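Drarkarine Household Handling Kit
Set-up Guide, Section 5: First Chore Trials

5.1 Scope

This section covers preparation of the work surface, the first pick-and-place trials and the recording of results. Mounting and wiring must be complete before you start (see Section 4).

The kit is supplied for trial use. It can move small, firm items between a flat surface and an open container with fair reliability. It cannot yet fold cloth, sort mixed cutlery or clear a table after a meal without a person close by. Plan your trials with this in mind. A task that takes a person a few seconds may take the gripper a minute or more, and it may need several attempts.

5.2 Preparing the surface

1. Choose a level table and clear it.
2. Lay a plain, pale, matt sheet over the working area. Patterned or glossy coverings reduce the accuracy of edge detection.
3. Place the container towards one side of the sheet. Leave at least 20 cm of open surface for the approach.
4. Set the room lighting to its normal evening level. Do not point a lamp directly at the sheet.
5. Open the jaws fully and check that both fingers move freely at the pivots.

Note: Woven containers are accepted from software release Urklow 11 onwards. Earlier releases may read the weave as a group of separate small objects and try to grip it.

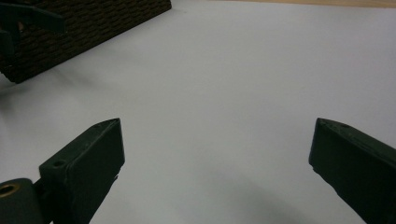 Shadows are a common source of false grips. The gripper darkens whatever lies beneath it, and a container throws a soft shadow of its own at the base. If the Mirani panel reports an object where there is none, raise the approach height one step and repeat the surface scan.

5.3 Running a trial

1. On the Mirani panel, select Trials, then Single Item.
2. Put one item on the sheet, clear of the container. A wooden peg or a small sponge is suitable.
3. Press Start and keep hands off the table until the green light shows.
4. Let the gripper make up to 5 attempts. Do not move the item between attempts.
5. Record the outcome as Placed, Dropped or Missed.

CAUTION: Do not use glass, knives, hot dishes or any container holding liquid. The fingers do not sense temperature, and grip force is not limited when an item slips.

5.4 Judging the results

Run 20 trials with each item before changing any setting. Shorter runs vary too much to be of use.

A score of 11 or fewer placed items means the set-up needs attention. Repeat 5.2 and check finger alignment. A higher score permits a move to two items, but it does not show that the kit can do the chore unattended. Tidying also requires the machine to decide where an item belongs, and the present release makes no such decision.

Inspect the finger tips every 2,000 cycles. Replacement tips are listed under Trerorau in the parts table, Section 9.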